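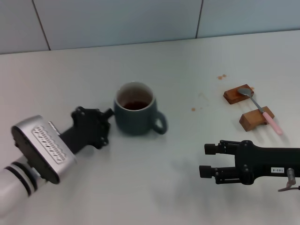 Should a robot that works near people have to follow the same safety rules on a tabletop as it does on a factory floor?

Mostly the same ones, we think, with some changes for the size of the machine and the kind of job. A small arm can still pinch a finger or knock over a hot drink, and the people standing next to it at a kitchen counter usually haven't had any training. The trouble is that many of the rules people reach for were written with fences, steel-toed boots and night shifts in mind, and they don't say much about what to do when the job is setting out breakfast.

Plosix is looking for people to help us write better ones, and we would love to hear from you.

Call for participants: the Tabletop Practice Group

Who we are

Plosix is a small nonprofit based in Pernden. We write plain-language guides to good practice for robots that share a table, a counter or a workbench with people. Our first guide, on emergency stops and where to put them, came out of a long series of evening meetings and a great deal of arguing over reach distances (we are still proud of the chapter on cable routing, even if it's the one everybody skips). It runs to 111 pages, and we have promised our readers that the next one will be shorter.

The new guide is called Farías, after the street our first office was on. It covers everyday handling with two-armed machines: cups and mugs, spoons, open containers, liquids, and anything else that can tip, drip or roll. We are doing the work together with Stotus, whose test kitchen and workshop are a ten-minute walk from our office.

What we are asking you to do

We need 24 participants for this round. You'll come to the Stotus workshop for a short introduction and then take part in sessions where draft rules are tried out at the table. In a typical session you might read a draft rule out loud, set up the objects the way you think it tells you to, watch the arms carry out a slow handling task, and then tell us where the wording left you guessing. We have learned a lot from people who simply said, "I read this three times and I still don't know where to stand."

Some of the questions we hope to settle with your help:

How full may a mug be before an arm is allowed to lift it?
When there are drops on the table, should work stop right away, or can it wait until the end of the task?
How close may a person's hand come to an open gripper while the arms are powered?
Who calls a stop when two people are watching – and what words should they use?
Where should a spoon be rested between tasks?

You'll also be asked to comment on the draft from home. That part is flexible. Some people send us neat notes in a table and others leave a voice message while walking the dog, and we are happy with either.

Who can take part

You don't need to know anything about robots. In fact we are keeping more than half of the places for people who have never worked with one. Home care aides, café and cafeteria staff, teachers, occupational therapists, parents with full hands – please do apply. We would also like a few people who have run safety checks in a shop or a lab and can tell us when we are about to repeat an old mistake.

You should be 18 or older, comfortable reading a few pages of English at a time, and able to get to Pernden for the sessions. The workshop is on the ground floor and has step-free access. Tables can be raised or lowered, and you are welcome to work sitting down. If you use a hearing aid or a screen reader, let us know in your application so that we can send the drafts in a form that suits you.

House rules at the table

We ask everyone, including our own staff, to follow the same few habits:

Long hair tied back, sleeves above the wrist, no lanyards.
Hands stay behind the line on the floor until the operator says "clear."
Any drink used in a test is served lukewarm at most.
Anyone in the room may call a stop at any time, and no one has to explain why before the arms are still.

Time and pay

Sessions start at 5:30 p.m. and run for two hours, with a break and a decent supper. There are five of them, spread over November. We pay $300 for the full round, in two parts, and we cover bus or train fares on top of that. If you have to drop out partway through, you'll be paid for the sessions you came to.

How to apply

Write us a letter or an e-mail of up to 29 lines – fewer is fine – telling us what you do all day, what you handle with your hands, and one rule at your own workplace or at home that you think is badly written. We enjoy that last part very much and we read every one of them. Please mark it "Farías participants" and use the contact form on the Plosix site, or drop it at the front desk at Stotus. Everyone who writes will get a reply, including those we can't fit in this time.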